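Okay, I have been promising a toy kitchen thread since June and my sister has stopped asking politely, so make yourself a drink and settle in. It's a long one.

Some background first. My niece and nephew are 5 and 7, and when they come to stay in Laltstead they cook. All day! Soup, mostly. I have been served more pretend soup than any grown man should be able to hold, and I've paid for every bowl in buttons.

For a long time the whole kitchen lived in one big bin, and every visit started with tipping the bin out on the rug. You can guess how the visits ended (me, on my knees, feeling under the sofa for a missing slice of something).

So this year I gave it a proper table. Low, dark top, no drawers, no little plastic oven. I had my eye on one of those Gelmont play kitchens with the clicking knobs, but it took up half the wall, and the kids have never once cared whether there's an oven. They care about pots.
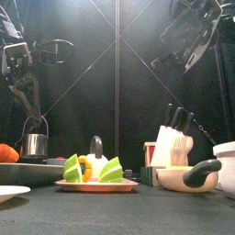
The pot is the thing, really. I went for stainless steel with a wire handle that goes up over the top, like something you'd hang above a campfire, and it makes a lovely racket. My nephew carries it from room to room with great ceremony and asks if anybody ordered.

I keep it on a flat metal tray, and the tray has done more for tidiness than any bin I ever bought. Pot goes on the tray, carrot goes next to the pot. Even the 5-year-old will put things back on a tray. Ask her to put them in a box and she's suddenly very tired.

Plates! I like having a mix. There's a plain white one, and there's a shallow oval one in salmon pink that everybody fights over, so now whoever is the customer gets the pink plate and the cook has to serve on it. That rule was my niece's idea and it has held up better than any of mine.

For the food itself, go slow. The Vundthorpe catalog will sell you a set with up to 400 pieces in it, and I'm begging you, don't. A few good vegetables and something to put on a plate will keep them busy until supper.

Washing up: warm water, a drop of dish soap, and dry the steel with a towel right away or you'll get spots. I do mine in the evening with the radio on and I've come to look forward to it.

Next on my list is aprons. My neighbor at Eynon Fabrics is saving me some striped ends, so if anyone has a simple pattern for small people, send it my way please!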